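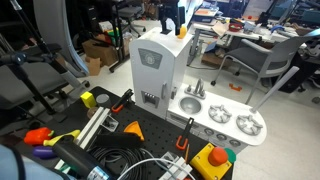

Small Kitchens, Big Opinions: An Afternoon with Dennis Whiteley

I had been in Dennis Whiteley's workshop in Fadthorpe for maybe two minutes before he handed me a toy oven door and asked me what was wrong with it. I turned it over a few times. I opened and closed an imaginary oven. I had no idea.

"Hinge pin's bent," he said, very kindly, and took it back. "You'd feel it if you were four. You'd be furious."

Dennis fixes play kitchens. He has fixed other toys too (there was a long rocking horse phase, which he doesn't like to discuss), but for years now it's been kitchens, and he talks about them the way my uncle talks about trucks. The white one with the tall refrigerator is his favorite kind, and he got onto it before I'd even found the right page in my notebook.

"Look at the fridge first," he told me. "Everybody goes to the stove, but look at the fridge. It's got a dispenser on the front! Little row of buttons and everything. When I was a kid we had a cardboard box with circles drawn on it, and we were happy with the circles."

I asked him what children go for, and he didn't have to think about it.

"Knobs. Four knobs in a row at the front, right where a hand lands. I've seen kids cook a whole dinner and never touch a pan, they just turn the knobs. Then the faucet. A faucet with two handles is worth more than any amount of stickers, because one's hot and one's cold and there's a big argument to be had about which."

He likes the rounded end of the counter, too, out past the second burner. Square corners sit at forehead height, he says, and he has the scar to show for it — not from a play kitchen, as I found out later, but from a coffee table at his sister's.

Then there's the food. Dennis sells that separately, loose out of a bin by the door, and the bin holds 145 pieces when it's full. I told him I liked the pepper with the green stem. He told me peppers are easy to like.

"Eggplant's the one I'd fight for," he said. "Half the parents don't cook it, so the kid doesn't know what it is, so it can be anything. I've had it served to me as a fish. I've had it as a shoe. A banana is always going to be a banana. Or a phone, I guess."

We stopped for coffee at 4:30 and Maximiliano Bustamante came in from the back with his sleeves rolled up. He's been working with Dennis since they shared a stall at the Olon market, and he does most of the cleaning, meaning warm water, dish soap and an old toothbrush. I asked about the worst part.

"Around the sink," said Maximiliano. "Always around the sink. You get clay in there. You get raisins. One time I got a whole key out, a house key, and we called the family and they'd already changed the lock."

"They were nice about it," said Dennis.

"They were pretty nice about it."

The two of them charge $20 to look a kitchen over and $100 for a full going-over with new hinges, and Dennis keeps a shelf of spare handles that he won't let anyone tidy. I tried to get him to say how many kitchens he's done. He says 700, Maximiliano says that's counting the dollhouse ones, and I left them to it.

My own daughter had a kitchen that went to the neighbors a while back, and I mentioned, a little guiltily, that the oven door had never closed right. Dennis put his cup down.

"Did it drop on the left?"

It did drop on the left!

"That's a ten-minute job," he said, and he wrote his number on the back of my parking stub and told me to have the neighbors bring it by on Sunday, any time after lunch.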